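Plindale repair shop to stay open after council vote

1 Apr 2022

The electronics repair shop in Plindale will keep its place on the ground floor of the old library for another 2 years, after councillors agreed to extend its lease.

The shop had been told in February that the rooms were to be sold. A petition against the sale gathered 2,709 names, many of them from neighbouring Plokness, which has had no repair shop of its own for years. 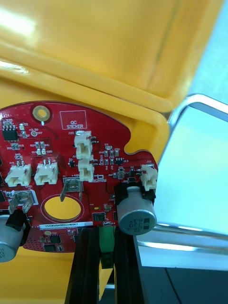
Rent to rise

Under the new lease the monthly rent goes up by 70 euros. Riet Hermans, who runs the shop, said the increase was less than she had feared and that repair prices would stay the same until the summer.

"People bring us a radio or a toy and expect to hear it's finished," she said. "Often it's one small part."

The council has also set aside 200 euros for new signs, as the entrance moved to the side street when the library closed.
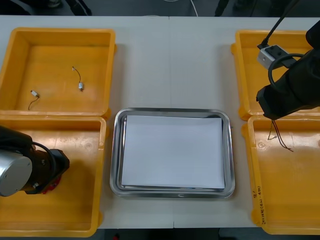

Councillor Stijn Vandenberghe voted against the extension. He said the building needs a new roof and that the town cannot pay for it without a sale. A report on the roof is due before the next budget.

Evening classes in basic soldering, taught by Min-kyu Yoo, will start again after the holidays. Places can be booked at the counter.

We use cookies to improve your visit. Accept all | Manage settings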